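What Lies Under the Mat

A judo floor in Muncombe shows how much of the sport depends on parts that players never see

The Erkmont Judo Club trains in a grain hall completed in 1563. The walls are stone, the roof is timber, and the original floor was packed earth until it was covered with concrete in the last century. For most sports a concrete slab is a fair starting point. For judo, in which one player lands on his or her back many times in an evening, it is close to the worst surface available.

For years the club laid its mats straight on the slab. Members had learned to live with it in the usual ways. Throws were practiced onto a thick crash pad when one was free, heavier players held back, and the senior class spent more of its time on groundwork than its coaches would have liked. Over a summer the club took the floor up and put in a sprung one. The work has changed how the room sounds, how long the classes run, and what is taught in them.

Two layers, two jobs

A judo floor is best understood as two separate systems. The top layer is the mat, a block of dense foam with a textured vinyl cover and a non-slip base. The lower layer is the subfloor, a deck that can move downward a short distance under load and come back.

The mat deals with the first part of an impact. When a forearm, heel or hip strikes it, the foam beneath that small area compresses and spreads the load. If the foam is too soft, a standing player sinks into it, the foot is slow to turn, and the twisting force goes into the knee. If it is too hard, the foot turns well but the landing is punishing. Every mat on sale is a compromise between these, and a club that asks its mats to do all the work will end up with one problem or the other.

The subfloor deals with the second part. A full back fall puts the weight of one body, and often most of another, onto a wide area in a very short time. Foam under a load that broad has nowhere to spread it. A deck that gives underneath lengthens the time over which the body comes to rest, and the peak force drops as a result. The mat can then be kept firm enough for good footwork.
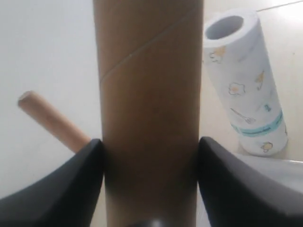
The difficulty is in deciding how far the deck should move. Gymnastics floors are built to return energy to the athlete, and a judo player does not want that. A deck that pushes back quickly will lift the head after a fall, at the moment when the neck is working hardest to keep it off the mat. It will also make a player's stance unstable whenever the opponent steps heavily nearby. The aim in a judo floor is to absorb the load and return slowly. Builders call this a dead floor, and they mean it as praise.

Springs, foam and tires

There are three common ways to get that movement. The oldest still in wide use is the tire floor, in which worn car tires are laid in a grid with boards fixed across them. It costs little and it absorbs well, but it is tall, it holds moisture, and it gives unevenly where one tire is stiffer than the next. Many good players came up on tire floors and will defend them.

Steel springs are compact and consistent. They need some form of damping for judo, and they creak when the fixings loosen, which they do. A spring floor also has to be opened for inspection, so the boards above it must be screwed down and never glued.

The third method uses blocks of closed-cell foam fixed to the underside of the deck. The blocks are quiet, they do not rust, and the stiffness of the floor can be set by choosing the grade of foam and the distance between blocks. They lose height over time under constant load. A foam-block floor that is left in place with heavy equipment stored on one side will settle on that side.

The club chose foam blocks under a double layer of plywood, with the joints of the upper sheets offset from those of the lower. The mats are Nernent, in the firm grade. The frame around the perimeter was made by Llewellyn, a joinery shop in the town that had not built a sports floor before but had worked in the hall on its doors and shutters.

The slab was the problem

A sprung deck follows whatever is under it. The slab in the hall falls toward the north wall, where there was once a drain, and it has a ridge along the line where two pours met. On a rigid floor the ridge could have been packed out with thin strips. Under foam blocks it would have made a stiff line across the contest area, with every block on the ridge compressed before anyone stood on it.

Grinding was ruled out. The hall is protected, and although the slab itself has no historic value, dust and vibration near the base of the walls would have needed permission that might have taken a year. The club poured a leveling compound over a separating sheet instead. The sheet keeps the compound from bonding to the slab, so that the whole assembly can be removed and the building returned to its earlier state.
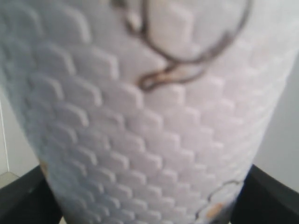

Moisture was the second concern. Stone walls of that age take up water from the ground and release it into the room, and a sealed deck pushed up against them would trap it. The new floor stops short of the wall on all sides. The gap is covered by a slotted skirting board that lets air pass under the deck and out again, helped by the slope that had been such a nuisance to level. A small hatch by the door gives access to the void. A member lifts it every Wednesday before the junior class and writes the humidity reading in a notebook hung on a nail inside.

The readings have been higher in October than in any other month. The club has fitted a low-speed fan, which runs overnight.

Keeping the mats together

Mats creep. Each throw drives the mat sideways by a very small amount, and over an evening a gap opens wide enough to catch a toe. Broken toes are among the more frequent injuries in the sport and a good share of them happen at mat joints. On bare concrete the club used to stop partway through each class to kick the mats back into line.

The Llewellyn frame holds them under light pressure. Along two sides the frame is fixed. Along the other two it is a loose rail backed by wedges, which are tapped in after the last mat has been pressed down. The pressure has to be enough to close the joints without making the middle of the area rise. The first attempt was too tight, and the mats bowed when the heating came on. The wedges were shaved down and the problem has not returned.

The frame is flush with the top of the mats and padded on its inner edge. Outside it runs a strip of softer mat as a safety border. Players who are thrown out of the contest area land on this strip, which sits on the same deck, so there is no change in height to catch an ankle.

Cleaning the vinyl is simple, with a mild disinfectant and a damp mop after each session. Water must not be allowed to stand in the joints. Strong cleaners make the surface slick and shorten the life of the cover.

How it was tested

Laboratories test floors by dropping a weighted form with a sensor inside it and recording the peak. The club had no access to such equipment and used a cruder method. A heavy ball was dropped from a fixed height at 30 points marked on the deck with tape, and the rebound was filmed against a ruled board. The figures say nothing about injury. They do show whether one part of the floor behaves like another, and that was what the club needed to know.

Most of the points agreed closely. Three near the northeast corner rebounded too high. When the sheets were lifted, the blocks there were found to be a stiffer grade, apparently mixed in at the supplier. They were replaced and the drops repeated. 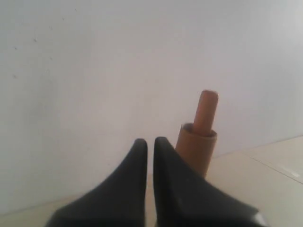

A wooden peg protruding from the top of a cardboard tube.

The test has been repeated at the end of each term since, with the mats up. Rebound has crept higher in the center of the floor, where most of the throwing takes place. This is the expected sign of blocks losing height. The present plan is to exchange the center blocks with those under the safety border, where wear is light, and to delay buying new ones by doing so.

What changed on the mat

The effect on training was slower to appear than the members expected. For the first few weeks several senior players complained that the room felt flat. Part of this was sound. On concrete a good breakfall makes a sharp crack, and players judge their timing by it. On the new deck the same fall gives a low thump. Juniors who had never trained elsewhere did not notice. Older players needed time to trust their arms again.

Once they had, the class plans shifted. Hip and shoulder throws that had been kept for the crash pad are now drilled on the open floor, in long sets, with the partner getting up and coming straight back. The crash pad is still used for sacrifice throws and for beginners in their first month. The senior class has been extended by half an hour at the request of its own members.

The club lends its drawings to others on request, with a note attached about the wedges. Clubs that share a hall with other users will find less in them to copy. A fixed deck needs a room of its own, and for a floor that has to be put away each night the better course is a good firm mat, a roll-out underlay, and a strict rule about where the heavy throws are done.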